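Moving Out of Your First Apartment: What I'd Do Differently
by Sointu Salminen
January 10, 2024

I graduated in July and moved from Falcombe to Kurian for a job four weeks later, with a rented van and far too many mugs.
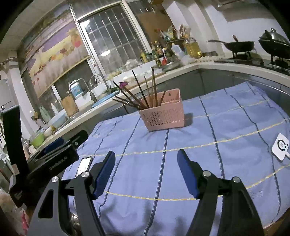 The van was 244 dollars, and I could have saved most of it by owning less. So start there. Go through the kitchen first, while you still have opinions. By the last night you will be wrapping a half-used jar of cumin in a bath towel and calling it packing.

Books go in small boxes. I put mine in one big one, and it may still be in that stairwell as far as my back is concerned.

Plates travel on their edges, like records, with a dish towel between each pair. Mine went flat in a stack. I now own two plates.

Defrost the freezer two days ahead. Put a roasting pan under the drip and old towels in front. A butter knife is not a defrosting tool, whatever your roommate says.

For nail holes, white spackle and an old gift card will do it. Let it dry overnight, sand lightly, and wipe off the dust. Toothpaste fools no landlord and smells minty for weeks.

Pack one bag as if for a weekend trip: sheets, toilet paper, phone charger, can opener, a lamp. Keep it up front with you. My can opener arrived in a box marked "Misc. 3," under "Misc. 1."

Forward your mail a week early. I still get the alumni magazine at the old place, asking for 100 dollars.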